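Thread for anyone who thinks picking things out of a bin is a solved problem. I've spent most of April on the grasp planner at Tarkico and I have opinions.

The planner gets a point cloud, proposes grasps, scores them, hands the best one to the motion side. On paper it's four boxes and three arrows. Waldemar Nowakowski drew it on the whiteboard when I joined and it's still there, with DO NOT ERASE next to it, in case we forget how easy it is.

Bars in the middle of the bin: fine. Bars against a wall: the scorer adores them. Lovely flat top, lovely parallel edges, 0.9-something, go go go. The scorer has no idea that one finger would need to be inside the wall.

So the collision checker throws the grasp out. Then the next one. Then the next. One log from last week has 562 candidates rejected in a single cycle, after which the arm went back to its home pose and reported SUCCESS. It had successfully gone home. I know the feeling.

(The status code is fixed now. It was an enum that defaulted to zero, and zero was SUCCESS. Zofia Ziółkowski found it while looking for something else and was very gracious about whose name was on the commit.)

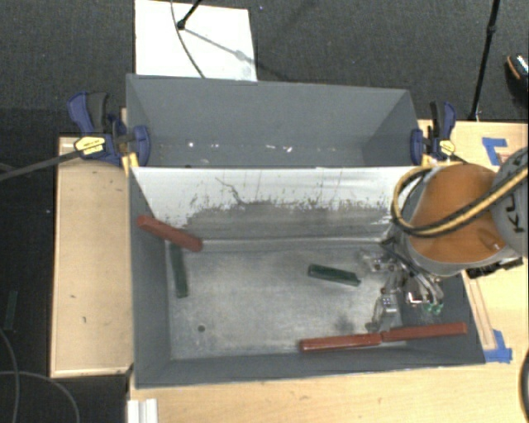

Next suspect was the bin model. Our planning scene has the bin as five perfect boxes with straight vertical sides. Real bin walls slope. So the checker was guarding a sliver of space at the bottom that it had wrong on every side, and I'd been tuning weights on top of that for 17 days.

Swapped in a proper mesh. Rejections dropped, planning time doubled. Swapped the mesh for a convex decomposition, planning time came back, and one of the convex pieces filled in the whole inside of the bin. Zero valid grasps. Very safe robot.

Current state: sloped boxes written by hand in a YAML file like it's the olden days, a 6 mm margin on the walls, 2 mm on the floor. Works better than anything clever I tried. Waldemar has asked me to put "principled" somewhere in the write-up.

Still open: wrist rotation. The planner treats a grasp and its 180 degree twin as the same thing, the cables on the arm do not. I've added a cost for it. The cost has a weight. The weight has a comment above it saying "why this number", and I wrote that comment, and I don't know.

Tomorrow it's bars leaning on other bars. Send biscuits.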